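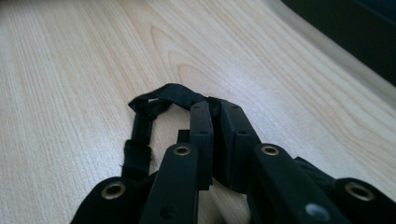

Home | Kitchen | Workshop | Laundry | Ask Us

Workshop tips: keep loose straps away from anything motorised
By Corentin Bouvier, August

I've been building a little automatic feeder arm for the sanding bench (my spouse calls it the Drultden, after the street we used to live on) and last month it ate a strap. Grabbed the tail end of a webbing loop, wound it round the drive shaft and kept right on pulling until the motor cooked. Smelled awful! $244 for a new one from Werncombe, plus a scorch mark on the bench I'm still rubbing out with oil.

So, a few things I do now. Kill the power at the wall before your hands go anywhere near the joints, even if it looks stopped. Mine looked stopped. Tuck strap tails back through the buckle and put a couple of stitches in them. If the webbing has started to fray, trim the fuzzy bits and run a lighter along a nylon edge (outside, please, away from the sawdust). Check eyelets with a fingertip for burrs, they'll saw through webbing in no time.

And fit a fuse. Mine's on order, I know, I know.

Recent tips
Getting candle wax out of pine
Oiling a tabletop without the streaks
Ranport cordless drill: 27 charges later
Sharpening chisels on the cheap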